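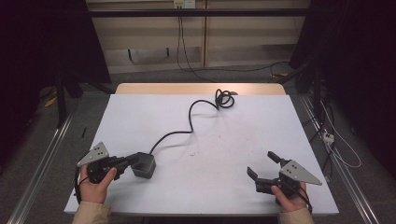 June, second entry, 2:40 p.m.

Started the side-by-side of the two jaw sets for the hand-held grippers today, Mendberg pads against the older Rakena pads. Bodies are the same on both hands, so the pads and the springs behind them are the only things I changed. The left one closes on the small dark cube, with its cable run back across the white top toward the far edge, and the right one stays open until the left has its grip. I want every trial to begin that way so the jaw width traces can be lined up without trimming by hand.

Left (Mendberg): closes evenly, no walking on the flat faces. Trigger is stiff. After the first block my index finger was sore and I was squeezing harder than I needed to, which shows up as a flat top on the width signal. Ebise has smaller hands and had to shift her grip to reach full close. She'd like the softer spring tried before we record anything we intend to keep.

Right (Rakena): lighter pull, nicer to use, but the pads slip when the cube is picked up by the cable side. The cable weighs more than the cube does once it lifts off the table, and the cube rotates in the jaws. Happened often enough that I stopped and cleaned the pads with alcohol. A little better after. Not fixed.

Tracking: the triangular plates are back on both. Ran the Plitport logger at the default rate. Left log has 1,948 samples, right log has 1,694, same start and stop. The right one drops out when I turn the wrist so the plate goes edge-on. Saskia thinks it's the plate angle and wants to tilt the mount 28 degrees toward the operator. I think part of it is the cable on that side tugging at the connector when my forearm drops. We can check both - tape the cable to the sleeve first, leave the mount alone, run it again, then tilt.

Jaw zero on the right has drifted since the last entry. Re-zeroed it before the second block and saved the new offset in the Zetley folder, old file kept with _prev on the end.

To do:
Soft spring in the left body (Ebise has the bag)
Strain relief on the right cable
Swap pads left to right and repeat the cube block
Print the tilted mount, Saskia to send the drawing
Wipe down the white top, the specks are getting into my contrast check

Stopped at 4:15. Logs copied, grippers left on the charger side of the bench.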